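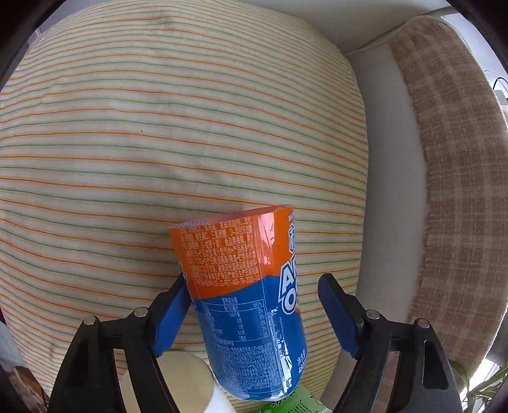 Right, a thread about trying to learn my nan's recipes before I forget what they taste like. It's long, put the kettle on

So my nan never wrote anything down. Not one thing. She cooked for a house full of people every day of her life and the only paper in the kitchen was the back of an envelope with the gas man's number on it

When I asked her how much fish sauce she'd say "until it smells right". Smells right to WHO, Nan

I've given myself until the end of February to get seven of her dishes down on paper in a way my little cousin could follow. I'm on number four. Number three nearly finished me off

Number one was the caramel pork. Easy, I thought, I've watched her do it a million times. Reader, I burned the sugar twice and set off the alarm in the hall. Third go I took it off the heat the second it went the colour of strong tea and it was lovely!!

(If you're trying it: have the coconut water ready next to the hob. Don't go looking for the tin opener while the sugar's going. Ask me how I know)

Number two was her sour soup. I rang my auntie Thoa for help and she said 300g of tamarind. Three hundred! For four people! My whole face went inside out. She rang back later and said she'd meant the size of the block you buy, you only use a lump of it. Thanks Auntie

Number three, the steamed rice rolls. I don't want to talk about number three

OK I'll talk about it a bit. The batter has to be thin enough to run but thick enough to hold and there's about one spoon of water between those two things. I ended up with a bowl of grey porridge and ate it with fried shallots on top and it was still pretty good, which tells you a lot about fried shallots

Someone asked where I'm getting ingredients. Mostly the shop on Plivberg Road, the one with the lychees out the front. Herbs from the Sekholm market if I can get there before nine, after that it's all sad coriander

My mate Yến says I'm doing it all wrong and you can't write this sort of food down, it lives in your hands. She may have a point, but my hands have the memory of a goldfish so I'm using a notebook

I've started weighing everything BEFORE I cook, then weighing what's left in the packet after. That way I can pour like Nan did, by feel, and still get a number at the end. Works a treat for flour and sugar. Bit messy for anything in a bottle

Number four is the fish in the clay pot and I'm already stuck on one thing. She put something in near the end that made it smoky. I thought black pepper, Thoa says no, my uncle says it was the pot itself, and my mum says she can't remember any smoky taste at all. Same family, same table!

Tried it with pepper last night at 7pm, ate it at nearly ten. Nice, but it wasn't hers. Tonight I'm doing it with the sugar taken a bit darker. Windows open this time

A few of you have asked for the caramel pork in full. I'll type it up properly once I've made it two more times and got the same thing both times. I don't want anyone's smoke alarm on my conscience

Also, does anyone know how to get burnt sugar off the bottom of a good pan? I've tried boiling water in it, I've tried bicarb, I've tried leaving it in the sink and being cross at it

And if your nan did a clay pot fish with a smoky thing in it, please please ask her what it was and come and tell me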